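Open day at Zarkent

On Thursday I took the afternoon off and drove over to Calumbridge for the open day at Zarkent. They take old office computers apart for parts, and for a couple of years they have been trying to get robots to do some of it. It is 157 miles there and back, so I had a flask with me.

We signed in, got a sticker and were sent round in groups of 5. I had expected something behind glass. You stand fairly close to the benches, and for most of the time you are watching a gripper make very small moves near a processor.

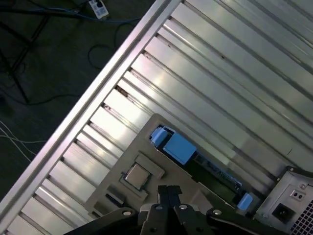

The Trokinbridge bench

Each bench is named after a place where one of the staff grew up. Ours was Trokinbridge. The job that afternoon was the processor: out of the socket, into a pocket on a holder, and back again. The tower lies on its side with the panel off, and the arm works from overhead. One of the machines was a Dell much like the one I had at my last job - same green board, same tangle of yellow power cables.
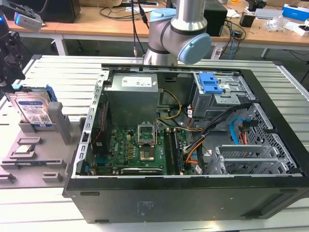
Miloslav Hrnčiar said the processor was the easy part and that cables were what kept him at work late, as no two machines have them lying the same way. A woman in our group asked how many computers they get through. The answer was some 700 a month, nearly all still done by hand.

They had more than one way of holding the parts. I liked the upright board best, with its clips and pockets above the open case.

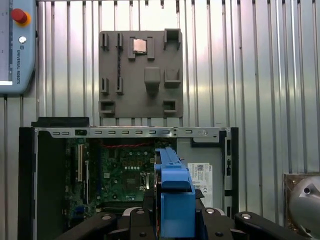
Blue finger by the socket, holder board behind.

After tea (good tea, poor biscuits) we went back for practice runs on a mock motherboard. It has the same layout in plain grey, and it doesn't matter much if it gets knocked. Matoušek, the software they use to plan the moves, had been through 420 practice runs on it since the start of November.
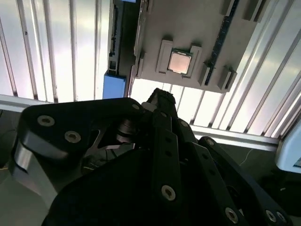

The mock board, from the gripper's side.

I left at half past four and hit the traffic. They are doing another one in spring and I've put my name down.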